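Ticket 186: Travel spray bottles, pump won't draw after refill
Product: Molta refillable spray set
Opened by: Ottavio Guerra
Status: Open, waiting on parts
Opened: April 22, 2025

Problem as reported

I bought the Molta set through Bikitz last July and use the bottles for plain water and lens solution when I travel. The one with the pink pump stopped spraying. I press it and the head goes down and comes back up, but nothing comes out except a little air. After a lot of pressing I get a dribble down the front of the pump. The other bottles in the set are fine.

I need these working before a trip. I don't want to buy the whole set again for one bad pump if I can help it.

What I had already tried before opening the ticket

Ran warm water over the pump head. Pressed it 15 times in a row to prime it. Tightened the collar as far as it would go. Loosened it a quarter turn in case it was making a vacuum. No change from any of that.

Reply from support (Bikitz)

Thanks for the details. Please take the pump all the way off, empty the bottle and rinse it, then work at a table with all the parts where you can see them. Check that the dip tube is seated firmly in the underside of the pump and that the end of it isn't pressed flat against the bottom of the bottle. Then fit the pump back on and try again with plain water only.

Log, first session

Cleared the small table by the wall and set the other sprayers at the back. Took the pink pump off the empty bottle and gave the tube a push at the top. It felt tight to me. 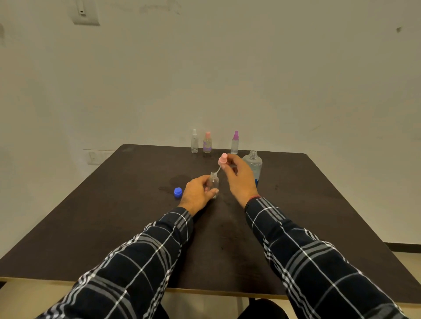
The tube has a bend in it, so it takes a bit of steering to get it through the neck. I tried it with the bend facing the front of the nozzle and again with it facing the back. Filled the bottle with water each time, up to the shoulder. With the bend facing back I got one weak squirt and then nothing. With it facing front, nothing at all. I also held the bottle upside down over the sink and pressed, and it leaked from under the collar.

Reply from support (Bikitz)

A leak at the collar points to the thin gasket inside it. If it has slipped or is missing, the bottle can't seal. Please look inside the pink collar with a flashlight. Also tell us what was in the bottle before. Some solutions leave a film that blocks the valve, and soaking usually clears it.

Log, second session

Gasket is there. It was sitting crooked, so I pressed it flat with the end of a cotton swab.

Last fill before the trouble started was contact lens solution, the re-nu, poured over from the big bottle. Before that it was water. I had left the solution in for nearly 3 weeks without using it – probably too long.

Soaked the pump in 200 ml of warm water for an hour, tube and all, then pumped clean water through it over the sink. It sprayed for the first few presses, a decent mist, and then went back to air. That's better than before but not fixed.

Then I went through the parts again, in this order:

1. Dried the neck of the small bottle and ran a fingernail around the threads. No cracks or chips that I can feel.

2. Put the loose parts out on the table again with the big solution bottle next to them and its blue cap off, so I could compare the necks.

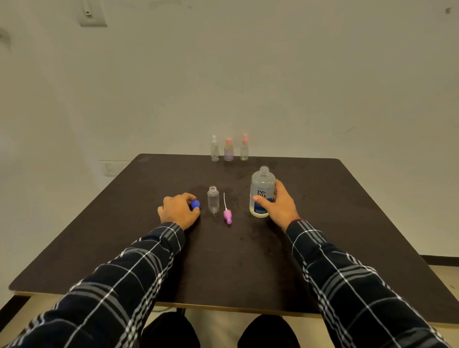 3. Swapped pumps with one of the good bottles. The good pump works on the problem bottle. The pink one from the problem bottle does the same thing on the good bottle, air and a dribble.

So it's the pump and the bottle is fine. I should have done the swap first.

Reply from support (Bikitz)

Agreed, that narrows it down. The valve inside the pump can't be opened for cleaning, so the pump has to be replaced. We can send a single Molta pump in pink or clear. The Hosoda pumps we stock have a wider collar and won't thread onto your bottle.

We'd also suggest not storing lens solution in these at all. They're sold for water and toners, and the pump isn't sterile. For anything that goes near your eyes, please keep it in the bottle it came in.

Customer reply

Understood on the lens solution – I'll take the original bottle with me. Please send the pump in pink if you have it, clear is all right otherwise. Same address as the order. I've rinsed the bottle and left it open to dry.

Related tickets
Molta pump sprays sideways
Pleto dropper bottle leaks in luggage
Hosoda collar size, which bottles does it fit?
How to shorten a dip tube
Label coming off after washing

This site uses cookies to keep you signed in and to remember your tickets. Accept all | Manage settings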